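Ketard sells its tabletop sorting kit in two versions, and the cheaper one is the better place to start. Both ship with the arm, a rail mount, a two-finger gripper and a license for Podley, the planning software. The larger version adds a second camera and a longer rail.

Setup took me 18 minutes, most of it spent squaring the rail to the counter. The manual asks for four bolts; two clamps held well enough for light loads. Calibration is a single routine, run from a laptop, and it has to be repeated whenever the base is moved. Podley stores the result with a date stamp. Mine reads March 12, 2022, and it has not drifted since.

Grasp planning is where the kit earns its price. Older software from Vekham wanted a model of every part. Podley works from surface shape alone and proposes up to 13 grasps, ranked by score. Rigid items with a clear long axis score high. Cloth scores low, and the planner tends to pick a fold near the middle when an edge would lift more cleanly. The threshold can be changed per job, though the setting is buried in the export menu.

A mixed tray is the usual test: a shell, a ball, a small plush toy, some fabric, all lying apart on one textured surface.
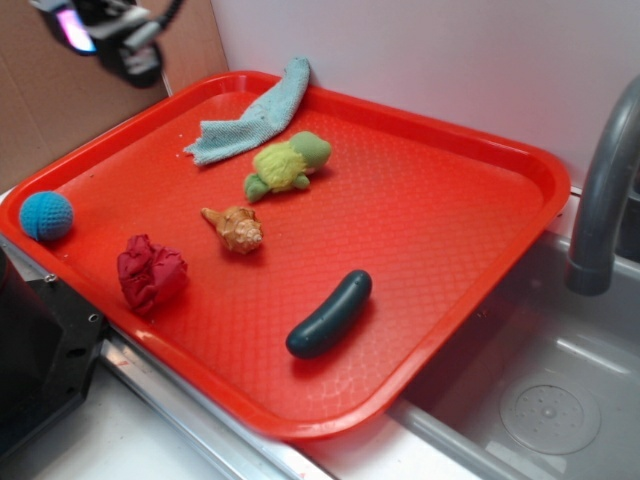 Corey Hollis would put the money into fingertips first, arguing that the stock pads wear smooth too soon and that no planner can make up for a bad pad. Ngata makes a softer set that fits the same mount. Ketard plans its own replacement pads for July, with no price given yet.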